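Takeaway cups change at Katine coffee counter

Customers of the Katine coffee counter on Gandier Street will receive a different takeaway cup from November. The owner, Gintarė Dambrauskienė, has decided to replace the old pale cups with black paper ones, closed with a black plastic lid. The price of a coffee stays the same.

The old cups were supplied by Zariņš, a small wholesaler which is now closing its packaging department. Ms. Dambrauskienė said that the last delivery had 284 cups in it and they will be used until they are gone. After this, only the black cups will be given out.

The lid was the subject of most discussion. In the past months the counter received 11 complaints about coffee dripping at the rim, mainly from people who walk to the bus with it. The new lid has a raised part for sipping, and its rim is a little wider than the cup, so it is easier to press down with the thumb.

Two sizes will be offered, small and large. Both use the same lid, and the staff are happy about this because the shelf behind the counter is narrow.

Inese Krūmiņa, who works the morning shift, asks customers who take milk or sugar to say it when they order. "The stir sticks are long and white, and we keep them on our side of the counter now," she said. "Please ask, we will give you one."

People who bring their own mug will still get the usual discount. The used cups can be left in the grey bin beside the Skaro bakery next door, with the lid taken off and put separately. The counter is open from seven in the morning.

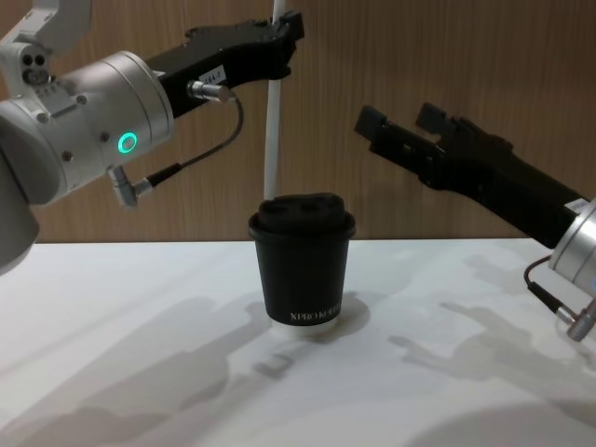
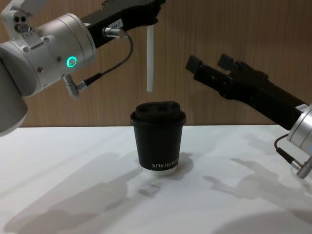
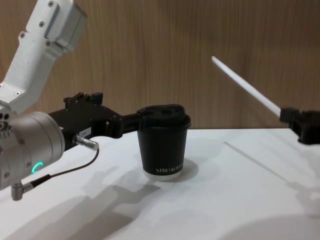
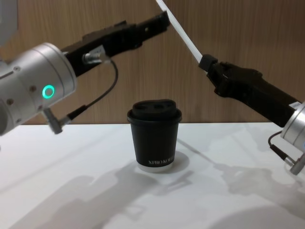
The black paper cup with its lid on, first picture.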